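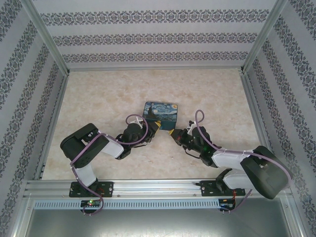 Starry Night tin, marble-patterned floor

Support > Race Results > Tallow Desktop > Resolved tickets

Search tickets
All categories
Go

Team scores wrong after cross country meeting, one runner has finish time of 41 seconds

Status: Resolved
Opened: 07/03/2023
Product: Tallow Desktop with Ongart finish mat
Organization: Elteser Schools Athletics

Original message

Hello,

I am the person who makes the results for the Elteser schools cross country. English is not my first language, so please tell me if something is not clear and I will write it again.

We had our meeting at Drornside with 447 runners in six races. We use one start mat and one finish mat, both Ongart, connected to one laptop. During the day everything looked normal on the screen. In the evening, when I printed the team results, I saw that the Junior Girls team scores were not possible. The home school had four girls in the first dozen and the program put them in fifth place. I was standing at the finish, I saw these girls come in.

Then I looked at the individual results of the same race. The winner is bib 161 with a time of 0:41. The course for this race is two laps of the field and the real winner needed more than nine minutes. Bib 161 is a good runner but she is not so fast.

What I did already:

I closed the program and opened it again. No change.
I pressed "Recalculate teams". No change.
I pressed "Recalculate all". The order of the Minor Boys changed also, and before that it was correct, I think. So I went back to my saved copy.
I compared with our paper sheet from the finish funnel. The paper sheet and the program agree for the Senior races and disagree for Junior Girls and a little for Junior Boys.

The medals were given from the paper sheet, so the children have the right medals. But the schools are waiting for the official list, and two of them have written to me today.

Version is 4.2, I installed the update the evening before the meeting.

Reply from support

Thank you for the clear report. Please send us the raw read file from the finish mat and the event settings file. You find them under File, then Export, then "Raw data". Please don't press "Recalculate all" again until we have seen them.

Can you also tell us where the finish mat was in relation to the course? A drawing by hand is fine.

Reply from customer

I attach the two files. The raw file has 1,127 lines, which seems to me too many. Every runner should cross the start mat one time and the finish mat one time, and some did not start at all.

About the course: the start is at the bottom of the field beside the all-weather pitch. The runners go up along the hedge, around the trees, and come back down on the far side. After the first lap they pass next to the finish funnel and go out again. Between the lap route and the finish mat there is only a line of tape. In other years we had the lap route farther away, but the ground was very soft there and we moved it on the morning of the meeting.
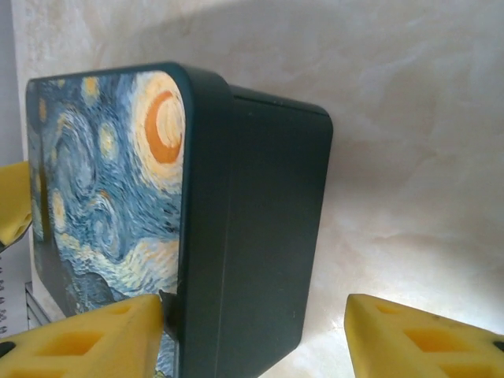 Side view, printed face and green panel

Reply from support

We have looked at both files. There are two separate problems, and we will take them one after the other.

First problem. The finish mat was picking up runners as they passed on the other side of the tape. A mat of this type can read a chip from the side when the chip is on the shoe. In the raw file we see many bibs with an extra read, and these match the time when the leaders begin the second lap. You also have reads from before the gun, which we believe are children walking over the mat in the warm-up. All of this is common and the program normally ignores it.

It ignores it with a setting called "Minimum race time". In your event file this is zero for three of the races. Was it zero last year?

Reply from customer

No. Last year I wrote seven minutes for Junior and five minutes for Minor, and I copy the event from year to year and change only the date and the entries. I have opened the November event on the same laptop and there it is still seven minutes. In the copy it is zero. I did not touch it. I would not know a reason to touch it.

I want to understand also bib 161. If she passed the mat at the end of lap one, the time should be four or five minutes, and not 41 seconds.

Reply from support

You are right about the 41 seconds. Junior Girls started in two lines, as we understand from the file, and the second line was on the start mat a little late. We looked for bib 161 and found no read at the end of lap one. She has a read on the finish mat 41 seconds after the gun and the next one at the real finish. Does the first part of the course pass near the mat?

Reply from customer

Yes! I forgot this. Only the Junior Girls and Junior Boys have a small loop at the beginning to make the distance correct. They go across the bottom of the field before they go up the hedge. On the outside of this loop a runner would be maybe two meters from the mat. Most of them stayed on the inside.

Thank you, now it is logical.

Reply from support

Good. We have tested the copy function here. In 4.2, when an event is copied from a file made before the update, the minimum time is lost for any race where it was typed in minutes only (7) and kept where it was typed in full (7:00). Your Senior races have it in full, so they were correct. We have passed this to the developers.

To repair your results:

1. Make a new copy of the saved event file and work only in the copy.
2. Open Races, choose Junior Girls, and type 7:00 in "Minimum race time". Do the same for Junior Boys. For Minor Boys use 5:00.
3. Save, close the program, and open it again.
4. Press "Recalculate all". It is safe this time.
5. Compare the individual list with your paper sheet before you print the teams.

Second problem. In the team table the home school has one girl marked as "Guest". A guest keeps her place but doesn't score for the team. Please check her entry.

Reply from customer

I did steps 1 to 5. The individual list for Junior Girls is now the same as the paper sheet from first to last. Bib 161 is in 3rd place with a normal time. Junior Boys has one difference, two boys with the same second are in the other order. The finish judge wrote the order by eye, so I have kept the judge's order by hand, as our rules say.

The guest was my mistake. This girl was entered late and I used the line of a guest runner from another race and changed the name and the school, but I did not see the small box at the end of the line. I removed the mark. The home school is now second in the teams, and this is what they received medals for.

I have sent the list to all the schools this evening. From my side you can close the ticket.

One small wish for the future: if a runner has a finish time that is much less than all the others, could the program show it in red? I would have seen it on the day, when the laptop was still beside the mat.

Reply from support

We have added your wish to the list for the developers, without a promise of a date. Until the next version is out, please type minimum times in full, with the seconds. For the mat we recommend that the lap route stays at least five meters away, and that you pick up the mat or cover it during the warm-up if you can.

Ticket closed.

Comments

Same thing happened at our indoor meeting, only with the 1500. I typed 4 and not 4:00. Fixed with step 2, thank you to both.

Does this concern also the relay races? We have a takeover zone close to the finish and I see strange times in the second leg.

For relays the minimum time is per leg, in another window. I had to set it for each leg separately. It was not lost in my copy, but check it.

Five meters is not possible on our field. We put the chips on the bib now and the side reads are almost gone.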